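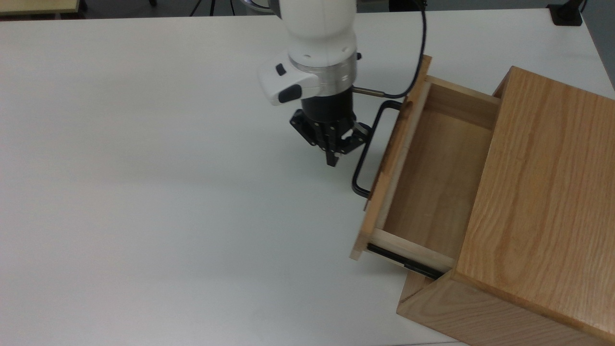 Banco de imágenes Wollon
Acta de la reunión ordinaria del grupo de edición

Fecha: 9 de marzo de 2018
Preside: Ingegerd Söderlund
Asisten: edición, documentación, atención a clientes y asesoría jurídica. Excusa su asistencia la responsable de facturación, que envió sus notas por correo.

1. Acta anterior

Se aprueba con una corrección en el apartado de tarifas: donde decía «uso editorial» debe decir «uso editorial y educativo». El texto corregido ya está en la carpeta compartida.

2. Colección Bredside

Documentación presenta el estado de la colección de vistas del palacio y los jardines de Bredside. Quedan 38 fotografías sin publicar. La mayoría están retenidas por los pies de foto, que el autor entregó en un solo archivo y sin numerar, de modo que hay que ir casando cada texto con su imagen. En varios casos el pie podría corresponder a dos vistas distintas de la misma fachada.

Se comenta también que el autor usa indistintamente «fachada sur» y «fachada del lago». Atención a clientes indica que los compradores buscan por la segunda expresión. Se acuerda mantener «fachada sur» en el pie y añadir «lago» a las palabras clave cuando el agua se vea en la foto. Si no se ve, no se añade.

Sobre las vistas tomadas desde la terraza superior se plantea si deben llevar el nombre de la sierra del fondo. Edición es partidaria de incluirlo solo cuando el autor lo confirme por escrito. Ya hubo una reclamación de un cliente que publicó un calendario con el nombre de un monte equivocado, y la corrección la tuvo que pagar Wollon. Se acepta el criterio de edición.

Acuerdo: documentación devolverá al autor los pies dudosos en una hoja numerada. Las fotografías sin duda se publican ya, sin esperar al resto.

3. Permisos de propiedad

Asesoría jurídica recuerda que el edificio no plantea problemas de derechos por su antigüedad, pero que la administración del palacio exige autorización para el uso comercial de las fotos de interiores. La autorización que tenemos cubre el vestíbulo y la biblioteca. No menciona el comedor ni la escalera de servicio, y hay imágenes de ambos en la colección.

Se discute si pueden ofrecerse como editoriales mientras tanto. Asesoría jurídica no ve inconveniente siempre que la restricción aparezca en la ficha y también en la ventana de descarga. Hasta ahora solo aparece en la ficha. El equipo de la web ha dicho que el cambio en la ventana de descarga es sencillo, pero no ha dado fecha.

Las esculturas del jardín se tratan aparte. Las antiguas no requieren nada. Las dos que se instalaron junto al invernadero son de autor vivo y deben retirarse de la licencia libre de regalías hasta tener respuesta de su representante.

Acuerdo: retirar de la venta comercial las fotos del comedor, la escalera de servicio y las dos esculturas nuevas. Asesoría jurídica escribe a la administración del palacio para pedir la ampliación del permiso.

4. Palabras clave

Continúa el debate de la reunión anterior sobre el número máximo de palabras clave por imagen. El sistema admite 60. Algunos colaboradores las rellenan todas, con términos que poco tienen que ver con lo fotografiado («vacaciones», «éxito», «romance» en una vista de una cantera). Los clientes se quejan de que las búsquedas por lugar devuelven resultados que no sirven.

Edición propone bajar el límite. Atención a clientes prefiere dejar el límite como está y revisar a los colaboradores que abusan. La presidenta señala que para revisar a mano haría falta una persona dedicada a ello y que este año no está en el presupuesto.

Se llega a una solución intermedia. El límite no cambia, pero las primeras 5 palabras tendrán más peso en el buscador y deberán referirse a lo que se ve en la foto o al lugar donde se tomó. Las fichas que no cumplan se devuelven al colaborador sin publicar.

Queda sin resolver qué se hace con las fichas antiguas. Documentación calcula que repasarlas todas llevaría casi 4 meses. Se deja para una reunión posterior.

Sobre los topónimos: se usará la forma española cuando exista y esté asentada, y la forma local como segunda palabra clave. En los lugares con más de un nombre oficial se incluirán todos, sin orden de preferencia. Los países y regiones van en la ficha en su propio campo y no hace falta repetirlos.

5. Vectores e ilustraciones

Se han recibido ilustraciones de monumentos del estudio Hutdale. La calidad es buena, pero varias parecen calcadas de fotografías. Edición ha pedido al estudio las imágenes de partida y ha recibido solo una parte. Sin ellas no se puede saber si existe permiso del fotógrafo.

Atención a clientes recuerda que hay demanda de este tipo de material, sobre todo de editoriales de guías de viaje, y pide que no se rechace el lote entero. Se acuerda publicar las ilustraciones cuya foto de partida esté documentada y dejar las demás en espera hasta septiembre. Si para entonces no hay respuesta, se devuelven.

Se recuerda que en los vectores con texto incorporado hay que entregar también una versión sin texto. Hutdale no la incluyó en ningún archivo.

6. Plataforma Du

La presidenta informa de la conversación mantenida con Du, que querría distribuir parte del catálogo en su web. La propuesta incluye fotografía de viajes y arquitectura, y deja fuera retrato y alimentación. El reparto que ofrecen es inferior al de nuestros otros distribuidores. A cambio no piden exclusividad.

Facturación advierte en sus notas que las liquidaciones de Du son semestrales y que eso retrasaría los pagos a los colaboradores. Pregunta además quién asume las devoluciones. El borrador de contrato no lo dice.

Asesoría jurídica añade que el contrato actual con los colaboradores permite la distribución por terceros, con aviso previo y posibilidad de excluirse. Habría que enviar ese aviso antes de firmar.

Acuerdo: se contesta a Du que hay interés y se piden aclaraciones sobre devoluciones y calendario de pagos. No se firma nada por ahora.

7. Ruegos y preguntas

Documentación pide que los archivos TIFF dejen de enviarse por correo y se suban siempre al servidor. Se acepta.

Edición pregunta por las fotos panorámicas que el visor recorta en la miniatura. Es un fallo conocido y está en la lista de la web, detrás del cambio en la ventana de descarga.

Atención a clientes solicita una plantilla de respuesta para quienes preguntan si pueden usar una imagen editorial en la cubierta de un libro. Asesoría jurídica la redactará.

Tareas pendientes

Documentación: hoja de pies dudosos de Bredside; guía breve de topónimos.
Asesoría jurídica: carta a la administración del palacio; consulta al representante del escultor; plantilla sobre cubiertas.
Edición: respuesta a Hutdale; aviso a los colaboradores sobre el nuevo orden de palabras clave.
Presidencia: respuesta a Du.

La próxima reunión se convocará por correo. Se levanta la sesión.

Visto bueno: Ingegerd Söderlund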